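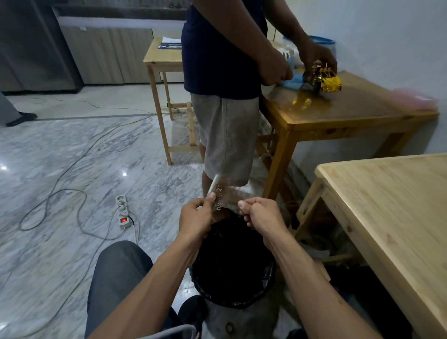 *Soiled plastic film held over a lined bin while a table is tidied nearby.*

**Clearing up** (also *clearing down*, or in workshops and classrooms *pack-down*) is the work of returning a table and the floor near it to a usable state after a messy activity such as crafts, painting, model making or play. It takes in picking up scraps, wiping surfaces, putting things back in their containers and getting rid of whatever can't be used again. It is one of the most widely shared household skills there is, and a surprisingly rich one!

## Scope

Clearing up is usually told apart from *cleaning*, which deals with dirt that has built up over days or weeks. A clear-up deals with a mess that is minutes or hours old, and most of it can be done with a cloth, a bin and two hands. The two overlap when a spill has had time to dry, or when dust has collected on something that was meant to be thrown out long before.

## The bin

The lined bin is the center of the whole job. A plastic bag is opened inside it and folded over the rim, so that the contents can be lifted out in one go and the bin itself stays fairly clean. Black bags are common for mixed waste, and clear or tinted ones are used where the contents need to be checked.

Where the bin stands matters more than its size. In the short guide *The Quick Table*, the writer Tavion Ambrose recommends bringing the bin to the mess, and gives a lovely demonstration: a craft table cleared with the bin across the room took 140 steps, and the same table with the bin alongside took 26. Ambrose calls this the Dodine method, after the community workshop where it was first taught.

## Film and wrapping

Thin plastic film is used under and over all sorts of messy work, and it is a wonderfully awkward material to throw away. It crinkles, clings to itself and holds on to grit and dust. There are two schools of thought on handling it:

- **Folding in.** The film is gathered from the corners toward the middle, trapping loose material inside. Best for fine powder and glitter.
- **Pulling apart.** The film is held over the open bin and separated by hand, so that anything shaken off lands in the bag. Good for stuck layers, and for film that is to be sorted afterward.

Both work best low over the bin. Film raised to chest height tends to drop its dust on shoes and floor.

Foil and metallic wrapping behave differently - they hold a crease, so they can be pressed into a tight ball that takes up very little room. Many recycling programs do not accept metallic plastic film along with true foil, and a simple squeeze usually tells them apart: foil stays crumpled, while the plastic kind springs back.

## Wiping

A cloth is normally bunched into a wad, which gives the hand a firm pad and several fresh faces to turn to. Liquids are drawn in from the outer edge of the puddle toward the center, so the spill does not spread. Toys and other small objects are steadied or lifted with the free hand, and it is well worth wiping underneath them too.

Unfinished wood needs quick attention. Bare tabletops soak up colored liquid within moments, and a stain that has gone into the grain may need sanding. Sealed tops are far more forgiving and can often wait until the larger scraps have gone.

## Containers

Lidded plastic tubs are popular for craft supplies and toy parts. A translucent tub shows what is in it without being opened, and a colored lid makes a handy code. The Culard system, used in some play groups, gives each activity its own lid color and holds every table to a single tub. Papers and clipboards are best kept on a separate side table, well away from the splashes.

## Shared work

Two people clear a table much faster than one if they divide the job by task: one wipes, the other handles waste. Dividing by area is also common, but it leads to two cloths and one very busy bin.

## See also

- Drop cloth
- Bin liner
- Toy storage
- Housekeeping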